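How do you fold thin, slippery sports tops so they stay folded?

Posted in Laundry and Clothes Care

Kartini Pattinasarany
10/05/2022

Hello everyone, I have been reading this forum for a good long while and have had so much help from it (the advice on getting candle wax out of a tablecloth saved me from an awkward conversation with my mother-in-law), so I hope you won't mind me bringing a rather silly problem to you.

I do the kit for my daughter's netball club, Flordale Juniors. We have two teams, and after every match the tops come home with me in a big bag, get washed, get dried, and then have to be folded and handed out again at the next match. They're that very light sports material with the little holes in it. Lovely to wear, I'm told, and they dry in no time, but I cannot get them to stay folded for love nor money! I fold them the way I fold everything else, which is how my own mum taught me: face down, sides in, sleeves back, bottom up to the top. With a cotton T-shirt I get a nice firm little parcel. With these I get something that looks all right for as long as I'm looking at it, and then slides open the moment I put another one on top.

By the time I've got a pile going, the bottom ones have crept out sideways and the whole lot leans over. Then it goes into the bag, the bag goes into the car, and when I unzip it at the other end I may as well have stuffed them in straight from the machine. The girls don't care in the least, but I do, and it makes finding the right size a real nuisance when there are children hopping about in the cold waiting for theirs.

I've tried ironing them first (on the coolest setting, and I was terrified the whole time) and it made no difference that I could see. I've tried rolling them, but they unroll. I did wonder about elastic bands, only I'd worry about them leaving a mark.

The other thing is that the edges curl. The hem rolls up on itself when I lay the top down, and I spend ages flattening it with my hand, and then it curls again as soon as I move on to the sleeve. Is that something I'm doing in the wash? I use an ordinary liquid and no softener, and they go on the airer because the label says no tumble drying.

Any tips gratefully received, however small. We have a tournament in July with 56 girls playing across all the age groups, and I have rashly said I'll look after the tops for the lot of them, so I'd like to have a proper system by then!

Thank you in advance,
Kartini

Hiếu Lại

Hello Kartini, and it isn't a silly problem at all. I had this for years. I used to help my aunt in her shop, Văn, where we did washing and alterations for people in the neighbourhood, and on a Monday there would be football shirts, running vests, cycling tops, all of it that same slidey stuff. My aunt could do a stack as tall as a loaf tin without it moving. Mine went over like a pack of cards, and she would come past and tut and do them again.

The main thing I learned from her is that you shouldn't fold these like cotton. Cotton grips itself a bit and takes a crease when you press it with your hand. Mesh does neither, so however hard you press, it springs back. What you need is a fold that is held in by another part of the top. She called it posting the letter.

Lay the top face down with the neck away from you. Take the bottom hem and turn it up inside out, about the width of your hand, all the way across, so that you've made a sort of cuff along the bottom. Smooth it once and leave it. Now bring one side in to the middle, with the sleeve folded back on itself so it doesn't stick out, and do the same with the other side. You'll have a long strip with the cuff at the near end. Then roll or fold it down from the neck, quite firmly, until you get to the cuff, and turn the cuff back over the whole bundle, like putting a pair of socks together. It will not come undone. You can throw it across the room (we did, when she was out).

It does take a few goes to get the feel of it. For the smallest children's sizes I'd make the cuff narrower, or there isn't enough top left to roll.

About the curling, I don't think you are doing anything wrong. Thin knitted material likes to roll at the edges, and the lighter it is the more it does it. What helps is how you pick it up. If you grab a handful of the middle and drop it on the table it lands in a heap with every edge tucked under, and then you're chasing it about. If you take it by the hem, or better still by the two shoulder seams, give it one shake and lay it down from the bottom upwards, the weight of it pulls the edges straight as it goes. The seams are your friends here, because they are the only part of the top with any stiffness. I always find the side seams first and line everything up from those, and I let the thin part in the middle do as it likes.

A few other bits and pieces, in no order:

Hang them on the airer by the hem, with the pegs on the side seams. They come off much flatter than if they've been draped over a bar.

Don't bother with the iron. We never ironed mesh in the shop unless the customer insisted, and then it was through a tea towel.

You're right to leave out the softener. It makes them more slippery still, and the sports makers mostly say not to use it anyway.

The table matters more than you'd think. A smooth one is nice for sliding the top about and getting it square, but if yours is very shiny the whole thing skates away from you while you're folding. My aunt's answer was a slightly damp tea towel along the back edge, with the shoulders of the top resting on it. It looks odd but it holds everything still while you do the cuff. I do the same at home now, on a white table that was never meant for laundry, and I don't even think about it.

I have pink ones to do at my end, the same light sort of stuff, so you can see the way it rolls up on itself and how it hangs when it's held by the hem:

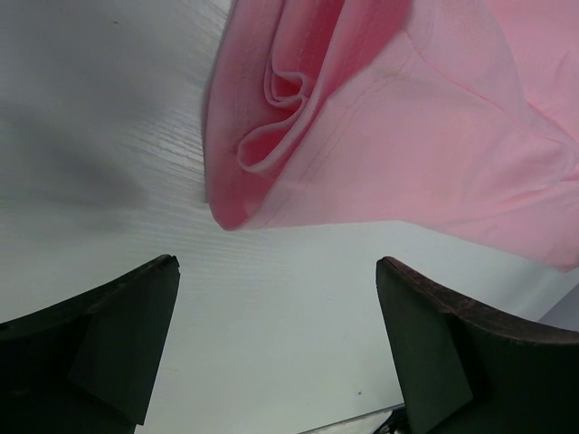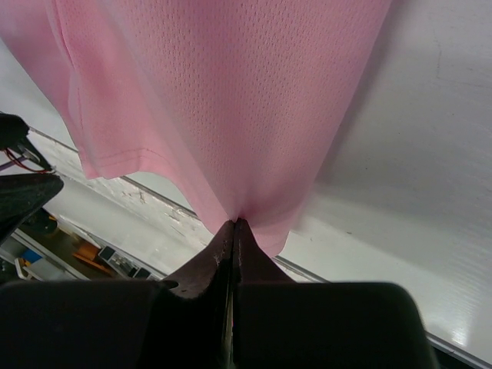

For your July tournament I would sort by size before you fold anything. It sounds obvious, but I have more than once made a beautiful row of bundles and then had to open each one to look for the label. If you do the cuff fold with the neck label facing out, you can read the size off the end of the roll without touching it. And stand them up in a shallow box, side by side, like files in a drawer, instead of piling them in a bag. A bag squashes whatever you do. Any grocer will let you have a fruit box, and six of those in the back of a car will take a great many tops.

Let us know how you get on, and good luck with the girls. My niece played for a couple of seasons and I still have somebody's bib in my airing cupboard.

Hiếu

Drusteline

We just buy the zip-up packing cubes, they come in all sizes. Fold them any old how and zip it shut and they can't go anywhere. One cube per size, write the size on with a marker. Not as pretty, but it takes no time at all and my lot would only wreck a neat fold anyway.

Wouldn't use elastic bands. They perish and stick to the fabric if you forget about them over the summer, which I did.

Kartini Pattinasarany

Oh, thank you both so much! Hiếu, I went straight to the airer with your instructions propped up against the fruit bowl and had a go. My first one was a complete sausage, and I'd managed to get the cuff facing the wrong way so there was nothing to turn over the bundle, but the second went in and stayed in, and I was so pleased I made my husband come and look. I have now done all of the under-elevens and they are standing up in an old shoebox on the sideboard, as good as gold.

You're quite right about holding the seams. I've been picking them up by the middle all these years. I laid one down from the bottom upwards as you said and the hem still curled a tiny bit at one corner, but it was nothing to what I've been fighting with.

Do you turn the cuff back the same way for long sleeves? We have a few long-sleeved ones for the winter and I can't decide whether the sleeves ought to go down the back or be folded across. I tried it across and it made rather a fat roll.

Drusteline, I do like the sound of the cubes for the tournament, where I shan't be the only one unpacking. I might put Hiếu's rolls inside your cubes and have the best of both. Did you get the see-through ones, or the plain?

Hiếu Lại

So glad it worked! For long sleeves, put them straight down the back, one on top of the other, after you've brought the sides in. If they reach past the cuff, double them back up so they stop short of it. Folding them across gives you that lump in the middle, and then the cuff has to stretch to get over it.

Drusteline

Mesh tops on ours, so you can see in. Get the next size up from what you think you need.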